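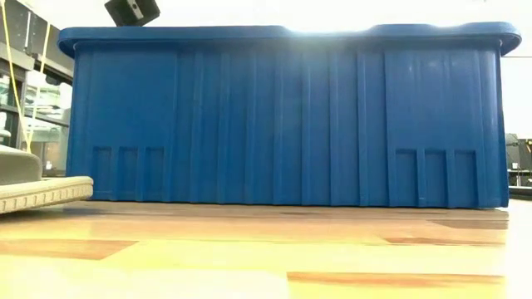

Kandirham, April

Guvar 200 Rainwater Tank Kit
Set-up Guide, Section 3: Leveling, Downspout Connection and First Fill

This section covers installation of the Guvar 200 tank on a prepared base. Site selection and base construction are covered in Section 2. Do not start the steps below until the base has been finished and checked.

3.1 Before you start

The tank holds 200 gallons. A full tank cannot be moved, and a partly filled tank is unsafe to move. Confirm the final position before connecting any pipe.

Tools required:
Spirit level, 24 in. or longer
Tape measure and pencil
Fine-tooth hacksaw
Drill with hole saw to match the diverter inlet
Screwdriver, flat blade
Adjustable wrench
Thread seal tape

Keep the small parts together in a bin or tray while you work. The outlet washers are easily lost in grass or gravel and are not sold separately.

Caution: Do not work on a ladder in wind or rain. If the gutter outlet is above the second story, have the diverter fitted by a contractor.

3.2 Leveling the tank

1. Sweep the base clean. Remove any stones or hardened mortar.
2. Place the rubber mat on the base, textured side down.
3. Set the tank on the mat with the outlet facing the side where the hose will be used. Leave enough clearance in front of the outlet to turn the wrench.
4. Lay the level across the top of the tank, front to back and then side to side.
5. If the bubble is outside the lines in either direction, remove the tank and correct the base.

Do not use wedges or shims under the tank wall. A shim puts the load on one point and may crack the floor of the tank. Damage of this type is not covered by the warranty.

3.3 Fitting the outlet valve

1. Wrap the valve thread with three turns of seal tape, clockwise as seen from the threaded end.
2. Push one flat washer onto the thread.
3. Insert the valve through the lower port from the outside.
4. From the inside, fit the second washer and the locknut. The inspection lid gives enough room for one arm.
5. Tighten the locknut by hand, then a further half turn with the wrench.
6. Check that the valve handle moves through its full travel and leave it closed.

Note: Tanks with a serial number beginning 3341 were shipped with a tapered washer in place of the inner flat washer. Fit it with the narrow side toward the tank wall. The remaining steps are the same.

3.4 Connecting the downspout

The Barta diverter sends water to the tank until the tank is full, then returns the flow to the downspout. It works only if the diverter inlet and the tank inlet are at the same height. If the diverter is set too high, the tank will overflow at the lid. If it is set too low, the tank will never fill completely.

1. Measure from the base to the center of the upper port on the tank.
2. Transfer this height to the downspout and mark it. Check the mark with the level.
3. Drill the downspout at the mark. Cut through the front wall only.
4. Remove burrs from the edge of the hole with a file or coarse sandpaper.
5. Squeeze the diverter body and push it through the hole until the flange sits flat.
6. Secure the flange with the two screws supplied. Do not overtighten.
7. Cut the connecting hose to length. It should run straight with no sag.
8. Push the hose onto both fittings and tighten the clamps.

Caution: Metal downspouts have sharp edges after drilling. Wear gloves for steps 3 through 5.

Vinyl downspouts become brittle in cold weather. Below 40°F, drill at low speed and support the pipe from behind with a block of scrap lumber.

3.5 First fill and leak check

1. Close the outlet valve.
2. Add water from a garden hose until the level is around 2 in. above the outlet.
3. Wait 30 minutes. Dry the outside of the valve and wipe it with a paper towel.
4. If the towel picks up water, drain the tank, tighten the locknut a quarter turn and repeat.
5. When the valve stays dry, fill to the upper port and check the hose connection in the same way.
6. Fit the inspection lid and engage both latches.

Caution: The lid must be latched whenever there is water in the tank. An open tank is a drowning hazard for children and animals.

Stored rainwater is not suitable for drinking, cooking or bathing. Attach the label supplied to the wall above the valve where it can be read by anyone using the tap.

3.6 Linking a second tank

Up to three tanks can be linked with the Skukuslow coupling set, ordered separately. All tanks must stand on bases of equal height. Link the tanks at the lower ports only, and fit the diverter to the first tank. Allow extra time for the levels to equalize during the first fill.

3.7 Winter shutdown

Turn the diverter dial to OFF before the first hard frost. Drain the tank, leave the outlet valve open and disconnect the hose. Store the hose indoors. To restart in spring, repeat the leak check in 3.5.

Section prepared by Teófilo Alvarado. Technical review by Kieran Wainwright. Continue with Section 4, Filter Cleaning.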